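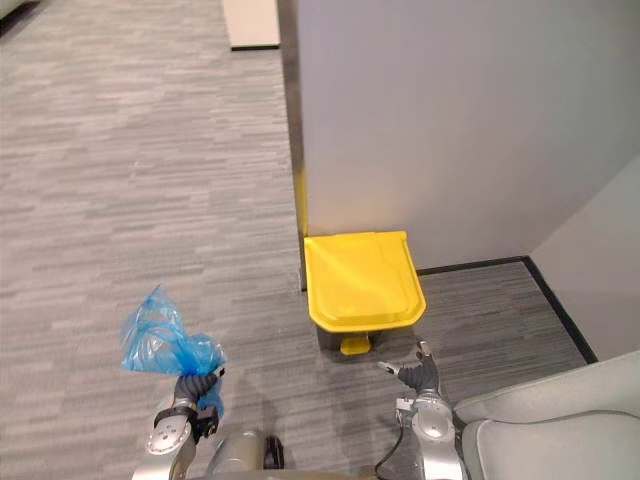

What We Throw Away at Work: Notes for the Talk

12 shares | 4 comments

These are the notes I speak from. I put them here for the people who asked after the first time I gave the talk, in March. They are a little longer than what I say aloud. When I am short of time I leave out the part about paper cups.

1. Opening (three minutes)

Say good morning. Wait until the people at the back have found a chair.

Ask the room: where was the last thing you threw away today, and which bin did it go in? Give them time. Most people remember the thing but they do not remember the bin. I also do not remember mine.

Then explain what the talk is. I look after the building services for a shared office house called Pimton. We have small firms on four floors, and 162 people hold a key card. For two years I have tried to make our waste smaller and better sorted. Some of it worked. I will tell you also about what did not work, and I think that is the more useful half.

Say clearly that I am no scientist. I weighed bags with a hanging scale and I wrote the numbers in a notebook.

2. Why the office is different from home (five minutes)

At home you know your own bin. You carry it out yourself and you smell it when it is late. If you put the wrong thing in, you are the person who must take it out again.

In an office, the bin is emptied in the evening by somebody you may never meet. In the morning it is clean, as if nothing had been in it. So the knowledge that every household has about its own rubbish is missing. People who sort very carefully in their kitchen will throw a yoghurt pot with half of the yoghurt into the paper bin at work.

I used to think they were lazy. I do not think so now. The building had given them no information, and the labels were bad. (Pause here. Somebody usually wants to say something about labels. Ask them to keep it for part five.)

Another difference is time. At home you stand at the bin for a few seconds and you are perhaps thinking about the bin. At work you are on the way to a meeting and you hold a phone in the other hand.

3. What we found in the bags (eight minutes)

We opened and sorted the bags for 30 working days. We did it in the loading yard with gloves, long tongs and a plastic sheet on the ground. Total weight: 1,051 kilograms, all floors together.

I read the results slowly. The exact list is on the handout.

The biggest share by weight was food and coffee grounds. This was a surprise to me. Before we started I had written "paper" on a piece of card as my guess, and I still have the card.

Paper and cardboard came second. A large part of the cardboard was delivery boxes, and many of them were thrown in whole. A whole box fills a container with air, and we pay for the container by how often it is collected.

Third was packaging from lunches: trays, lids, films, small sauce pots. This is light, so it looks harmless in a table of weights. In the bag it takes up a great deal of room.

Then the small and strange group. Batteries, cables, one kettle, ink cartridges, a pair of good shoes. The batteries are the serious matter here. A battery in a general waste bag can start a fire in the lorry or at the sorting hall. If the audience takes home only one sentence from this part, it should be that batteries need their own box and the box must be close to where people change them.

Do not show the pictures from the loading yard if the talk is before lunch.

4. Where the bins stand (six minutes)

I come back for a moment to the opening slide. A small bin with a yellow lid, standing against a grey partition wall. In my notebook I call this kind of place "the quiet corner". A bin in a quiet corner can be perfectly good and still be hardly used, if the walking route of the people is somewhere else.

So before you buy anything, draw the floor on a sheet of paper and draw how people walk. Kitchen to desk, desk to printer, desk to door. Then mark the bins. On our second floor the lines and the marks hardly touched each other.

We moved the bins and did not buy any new ones for the first four months. The rules we follow now:

– Bins stand together in a group. A single bin receives everything.
– The group stands where people already slow down, for example at the kitchen door or at the printer.
– General waste is never the nearest one in the group.
– The order from left to right is the same on all floors.

The last rule sounds too simple, but it made the cleaners happier than anything else on the list. They work on all floors in one evening, and before, every floor had its own system.

If somebody asks about bins under the desks: yes, we took them away. Yes, there were complaints. See part six.

5. Labels and colours (six minutes)

Let the label people speak now.

Colours are not the same everywhere. In one country yellow is for packaging, in another it is used for paper, and in a hospital it may mean something you should not touch at all. In our house people come from many places, and each brings the colours from home. Therefore I never trust a colour alone. I put words and a drawing as well.

About the words. We had labels which said "Mixed Dry Recyclables". I learned this expression from a contract and I was rather proud that I understood it. Nearly all of the tenants did not. Now the label says "Clean packaging" and under it there are drawings of the things people really throw away in our kitchen, taken from the list in part three. If your tenants eat soup, draw a soup pot.

Keep it to five drawings at most. We tried eleven and people stood in front of the bin reading, with a queue behind them.

Put the label at the height of the eyes, on the wall, and a second one on the lid. The one on the lid gets dirty and must be printed again from time to time. Plan this into somebody's work, or it will not be done.

Paper cups (leave out if short of time): most paper cups have a thin plastic layer inside, and whether they can be recycled depends on who collects them. Ask your collector and get the answer in writing. Ours changed the answer during the year, and we had to change the label again. We then bought 200 ordinary cups with a handle for the kitchens. Some of them went home with people, I suppose, but the paper cups are almost gone from the bags.

6. What did not work (seven minutes)

The desk bins. We removed them over a weekend, without a proper letter before. On the Monday there were many angry emails, and some of them were right to be angry. One firm, Cevitz, has staff who cannot easily walk to the kitchen group many times a day. We gave the bins back to the people who wanted them there, and we should have asked first. After this I write to all firms two weeks before any change, and I put a notice in the lift.

The competition between floors. I made a chart with the kilograms for each floor. The third floor won every month, and then I found out that the third floor was carrying its cardboard down to the first. I took the chart away.

The food waste container without a lid that closes well. I do not need to explain this. It was July.

The supplier. We bought a set of tall containers from Sovell, and they are strong and nice to look at, but the opening is too narrow for a flat cardboard box. I had measured the floor and had not measured the box. Take a real box with you when you go to look at containers.

7. Costs (four minutes)

People always want the money part, so do not hide it at the end of the questions.

Our collection bill is lower than when we started. The main reason is flattened cardboard and the separate food container. The labels cost nearly nothing. The cups cost less than I was afraid of. The hours are the true cost – my hours, and the hours of the cleaning team, who were paid extra during the weighing period. Please pay people for this. It is not pleasant work.

I do not give a percentage. Two firms moved out in the middle of the period and one bigger firm, Tanguy, moved in, so the comparison would not be fair.

8. Closing and questions (the time that remains)

Ask everybody to do one small thing next week: follow one bag. Stand in the yard when it is collected and ask the driver where it goes. I did this only in my second year and I was ashamed that I waited so long. The driver told me more in ten minutes than I had read in the contract.

Questions that usually come:

Do you rinse packaging? Empty is enough with our collector. We scrape it out with a spoon.

What about confidential paper? It goes into the locked box, and that box is not in the group with the others. It stands beside the post room.

Do people go back to the old habits? Yes, after every holiday. I send a short reminder in the first week and check the kitchen labels on the same day.

Handouts are on the table by the door. Bring back the hanging scale if I have passed it around.

4 comments

Related items

Flattening Boxes: A Notice for the Post Room
What the Cleaning Team Would Like Tenants to Know
Handout: Waste by Type, All Floors
Kitchen Rules at Pimton, Revised
Choosing a Battery Box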